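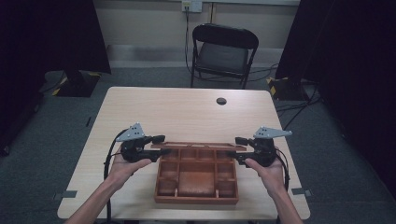
3.2 Aufbau der handgeführten Greifer

Die beiden Greifer wurden in einer offenen Gemeinschaftswerkstatt gefertigt, deren Ausstattung den Mitgliedern des Vereins Pimon zur Verfügung steht. Ziel des Teilvorhabens war ein Gerätepaar, das ohne industrielle Fertigungsmittel hergestellt und instand gehalten werden kann. Konstruktion und Montage lagen bei Anjani Pattinasarany; die Steuerplatine geht auf einen älteren Entwurf aus dem Projekt Clillness zurück, der für die vorliegende Arbeit in der Stromversorgung geändert wurde.

Abb. 4: Greiferpaar in beidhändiger Führung, Backen zum Sortierkasten gerichtet. Auf den Gehäusen die dreieckigen Metallplatten mit Bohrungen.

Jeder Greifer besteht aus einem kompakten schwarzen Gehäuse, auf dessen Oberseite eine dreieckige graue Metallplatte montiert ist (Abb. 4). Die Platte trägt mehrere Bohrungen und dient der Aufnahme wechselnder Anbauteile. In einer früheren Ausführung war sie aus Kunststoff gedruckt; diese verzog sich nach längerem Betrieb und wurde im Mai ersetzt. Linkes und rechtes Gerät sind spiegelbildlich ausgelegt. Die Kabel werden beiderseits nach unten geführt, damit der Bereich zwischen den Backen frei bleibt. Eine kabellose Variante wurde erwogen, wegen des höheren Gewichts jedoch zurückgestellt.

3.3 Arbeitsplatz und Prüfgegenstand

Als Prüfgegenstand wurde ein rotbrauner Sortierkasten aus Holz gewählt. Er besitzt erhöhte Außenwände und innere Trennstege, die kleine Fächer sowie ein größeres mittleres Fach bilden. Die Unterteilung stellt unterschiedliche Anforderungen an die Zustellung der Backen: Im mittleren Fach ist ein schräger Zugriff möglich, in den kleinen Fächern muss nahezu senkrecht gegriffen werden. Der Kasten steht zwischen den Greifern auf einem hellen Tisch mit gerundeten Ecken.

Vor jeder Messreihe wurden die Backen vollständig geöffnet und geschlossen und die Nulllage gespeichert. Eine Reihe umfasst 40 Griffe, nach jeweils 12 Griffen wurde die Nulllage erneut geprüft. Abweichungen traten vor allem am linken Gerät auf und ließen sich auf das Spiel der Fingerlagerung zurückführen. Die Lagerbuchsen des Herstellers Dierckx wurden daraufhin gegen solche von Tisero mit engerer Passung getauscht. Die in Abschnitt 4 berichteten Ergebnisse beziehen sich ausschließlich auf den Zustand nach diesem Austausch.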